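Sedden Newcomers Support Group
Minutes, monthly meeting
Thursday, September 14, 2023, upstairs room, Craddock Hall

Started late, door was locked. Minutes of last meeting agreed, one fix – the bus passes came from the town, not the county.

1. Arrivals

Ridero reception center moved another group on to us at the end of August. Total now housed in and near Sedden is 378. Center says plan for 400 before winter. Most of the new people came by the sea route, several families split up on the way. Two families still waiting on news of relatives, tracing forms sent in, no reply yet.

Question whether we can take more if asked. Long talk. Feeling was yes if housing comes first, no if it means the gym floor again. Chair to write back to Ridero saying that.

2. Housing

Jumura Street building – top floor ready, boiler on the ground floor still not signed off. Landlord wants the lease to start now anyway. Not agreed. We pay from the day the heat works.

Complaint from a neighbor about trash bags out on the wrong day. Collection days to be translated and put up in the hallway.

3. Legal help

Clinic moves to Tuesday evenings. 75 people on the waiting list for a first appointment, too many. The lawyer can do a second evening if we find her an interpreter for Tigrinya. Arabic and French are covered.

Reminder to all – do not give advice on asylum interviews yourselves, send people to the clinic. Happened twice last month, meant kindly, but one man missed a deadline over it.

4. English classes

Beginners class full. Morning class has room but clashes with school drop off. Try a later start for the rest of September, see who comes. Textbooks short, photocopying okay for now.

5. Children's hour

Runs alongside the evening class. Alphabet and number blocks popular, more of that sort wanted, also picture books in any langauge. No more soft toys please, closet is full.

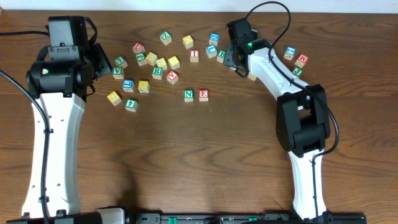

6. Money

Grant report due end of month, figures nearly done. Receipts for taxi rides to the hospital still missing, please hand in. Van repair bill paid.

Request to buy 2 prepaid phones for the late arrivals desk. Agreed.

7. Anything else

Winter coats – start collecting now, adult sizes mainly, mens medium and large. Drop off at Craddock Hall, side entrance.

Memorial evening for those lost at sea: church has offered the garden. Families to be asked first whether they want it and what form. Back on the agenda next time.

Closed 8:50. Next meeting same room, date to be emailed.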